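Folding Laundry on a Bed: A Small-Space Housework Study
Home and Interior Studies, second-year project
Brestik House, Unit 2

Summary

This project looked at how clean clothes get sorted and folded in a studio apartment that has no table large enough for the job. The bed was used as the work surface. I recorded 312 garments over 20 laundry loads and noted which ones had to be folded a second time. I also tried two ways of laying shirts out and two kinds of bed covering. The results suggest that the covering matters more than the folding method, at least for shirts.

1. Background

The class assignment was to pick one household task and study it in the room where it is normally done. Most of the reading we were given on laundry assumes a separate laundry room with a counter. The studio units in Brestik House don't have one. The washing machine is next to the bed, and the only table is the small one that came with the unit, which usually has dishes or a laptop on it.

Before starting I asked other students in the building where they fold. Most of them said the bed. A few fold standing up, against the chest, and one said they do not fold anything except towels. I did not use these answers as data because I did not ask everyone the same question in the same way, but they helped me choose the topic.

My questions were:

Which garments most often need to be folded again?
Does it help to spread a shirt flat before the first fold?
Does the bedding under the shirt make a difference?
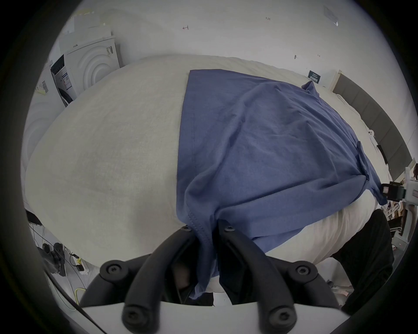

Ledell, February

The first loads were done with the duvet left on the bed the way it is slept under. It is cream-white and thick, and it does not lie flat. A blue T-shirt with short sleeves was one of the test garments for this part of the work. I chose it because a T-shirt has a simple shape and is what most people have the most of. With the shirt on the duvet, the fabric follows whatever is underneath it, so a hem that has been pulled straight can still have a bump in the middle. Picking the shirt up by the bottom hem and setting it down again moves the problem to a different spot.

The head of the bed has a dark gray padded headboard. At first I planned to use it as a straight line for squaring up collars. I gave up on this after the third load. The duvet pushes up next to the headboard, and reaching that far across the bed for every shirt was tiring.

2. Method

Each load was washed and dried before it came into the study. Washing and drying times were left out. I started the record when the dry clothes were put on the bed and ended it when the last stack was in the drawer.

For every garment I wrote down the type, the covering on the bed, the layout method, and whether it was refolded. "Refolded" means I opened it back up and started over. Tugging a sleeve or smoothing the top of a stack did not count.

The two layout methods were:

Spread first. The garment is opened out over the bed, the sleeves are pulled away from the body, and wrinkles are pushed toward the edges before any fold is made.

Fold from the pile. The garment is taken from the pile and folded in half right away, with only the corners lined up.

Socks and underwear were left out because I do not fold them. Towels and sheets were left out because they would not fit the same layouts.

I kept the record on paper first and typed it up later using the Morkotik worksheet from class. I added one column for the bed covering, which the worksheet does not have.

3. The room

The bed was 182 cm wide, measured across the mattress. The white front-loading machine stands against one side of it, and its flat top sits a little higher than the bed. This turned out to be useful. Finished stacks can go on the machine and stay out of the way, where otherwise they end up at the foot of the bed and get knocked over. The machine has to be off, of course. On one load I left a stack there during a spin cycle and found part of it on the floor.

The side of the bed near the machine can't be worked from, since there is no space to stand. All the folding was done from the remaining open part of the bed. I think this is common in units this size, and it is one reason the far side of the bed tends to collect things that were supposed to be dealt with later.
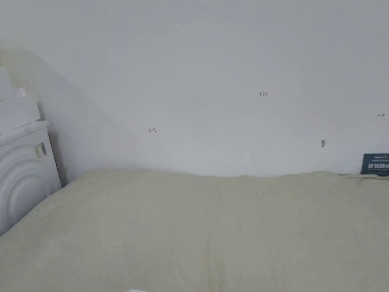 Figure 2. The bed beside the washing machine, with the pale beige cover over it.

For the second half of the study I worked on the beige cover. It has a slightly fuzzy surface and still gets shallow wrinkles, but it makes a much more even base than the duvet does. Light shirts slide less on it than I expected. Lint was a small problem with dark clothes, and I brushed them off before putting them away.

Making the bed before folding adds a step. I did not time it separately and I should have. It would be fair for a reader to object that the time saved on folding is spent on making the bed.

4. Results

Out of 312 garments, 63 were refolded. Long-sleeved shirts made up the largest share of these, followed by hooded tops. T-shirts were refolded less often. Pants were almost never refolded on either covering, probably because the legs are heavy enough to hold themselves in place.

More refolds happened on the duvet than on the flat cover. The difference was clear for long-sleeved shirts and small for everything else.

Spreading first helped with long sleeves. It did not help much with T-shirts, and it took longer. By the middle of the study I was spreading T-shirts only because the plan said to.

The longest single load took over 20 minutes. It was also the one with the most shirts in it.

5. Long-sleeved shirts

These need their own section because most of the trouble was here. A long-sleeved shirt that is spread out takes up a lot of the bed. If it goes on at an angle, one side can reach past the edge of the mattress and the weight of that part starts to pull on the rest. On the duvet this is worse, as the mounds lift some parts of the shirt and let others sink.

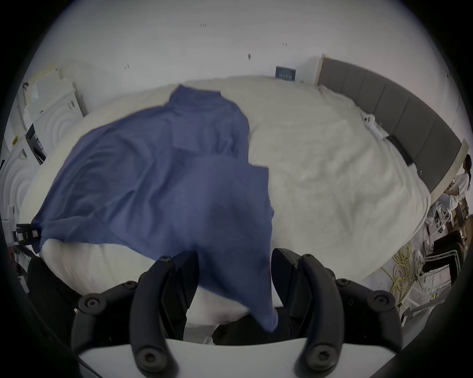

Figure 3. Long-sleeved blue shirt laid diagonally on the duvet, with one corner over the left edge of the bed.

After several loads I settled on this order for long sleeves:

Put the collar down first, on the far side.
Pull the body toward you until the whole shirt is on the bed.
Straighten the shirt so that it runs square with the mattress.
Bring the sleeves in last.

If a sleeve is folded in while the body is still crooked, the shirt has to be opened again. I noted this on many of the refolded items. Pushing the duvet to one side before starting also works if there is no time to make the bed, but then the pile of bedding takes up room that is needed for the clothes.

6. Problems with the study

Only one person did the folding, and I got better with practice. The duvet loads came first and the flat cover loads came second, so part of the improvement could be from experience. Switching back and forth between the two would have been a better plan.

The loads were not equal. Some had many shirts and some had hardly any. I compared by garment type to reduce this, but there were not enough hooded tops to say anything firm about them.

I also decided for myself what needed refolding. On days when I was in a hurry I may have let things pass.

7. Suggestions

For students in the same type of unit, I would suggest making the bed before the dry clothes go on it, doing long-sleeved shirts first while there is still space, and using the top of the machine for finished stacks. T-shirts can be folded straight from the pile.

If the project is repeated, the next person could compare the bed with a folding board laid on top of it. The Nutsugah lending closet on the ground floor has one, though it was checked out the whole time I was collecting data. Storage should be looked at too. Some shirts went into the drawer folded well and came out wrinkled because the drawer was too full, and that is outside what I measured.

Appendix A has the garment record by load. Appendix B has the blank worksheet with the added column.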